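4.3 Preparing a tray-to-basket trial

This section covers the placement trials used in the Zendo comparison study. Read section 4.2 (arm homing) before starting. The procedure is the same at the Hulbridge and Zakville benches unless a note says otherwise.

1. Check that the blue tape grid is stuck down along its full length. Replace any strip that has lifted, using the same width and colour.

2. Set the yellow container on the grid and load it with the objects on the trial card. Vary their angles between trials. Objects may touch or overlap.

3. Set the brown woven basket on the board, clear of the yellow container.

4. Home each arm from its own pendant and confirm the gripper opens fully.

CAUTION: Keep hands off the board while a pendant shows the arm as enabled. The stop button must stay within reach of the person running the trial.

5. Start recording on both views, then release the policy. Do not touch the objects until the trial has ended.

Head view first, then the fixed view: 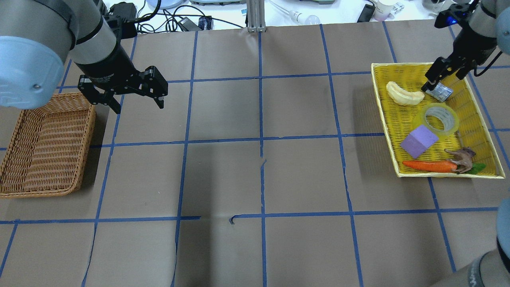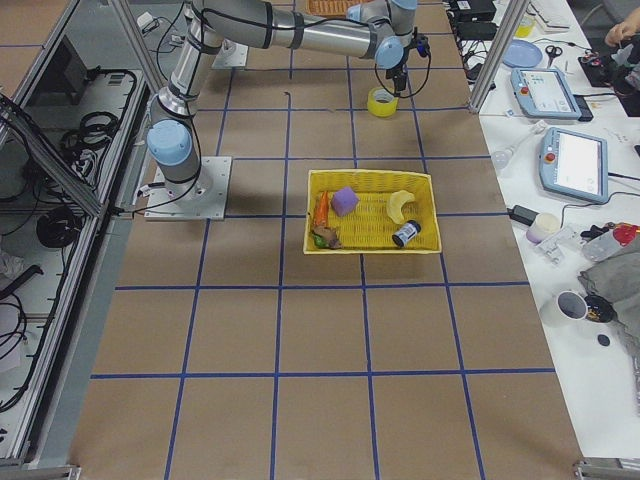

In both views the tape roll is an object to be scored. It is in the yellow tray in the head view and on the board under a gripper in the fixed view.

Hulbridge asked whether an object set down on bare board should be scored as a drop, and argued that it shouldn't if the fingers opened under command. The logs support this reading, and the category "placed outside" was added in May.

6. Score each object as placed, placed outside, dropped or not attempted. Use the head view for grasp contact and the fixed view for final position.

7. Stop the trial at 300 seconds. Objects still held at that point are scored as not attempted - a known weakness of the scheme, kept so that results match the earlier Toledo set.

NOTE: The full set holds 2405 trials, of which 472 were scored by 2 people. Disagreements were mostly over soft objects that shifted after release.

8. Save the trial card with the recording before resetting the board. Go to section 4.4 for export.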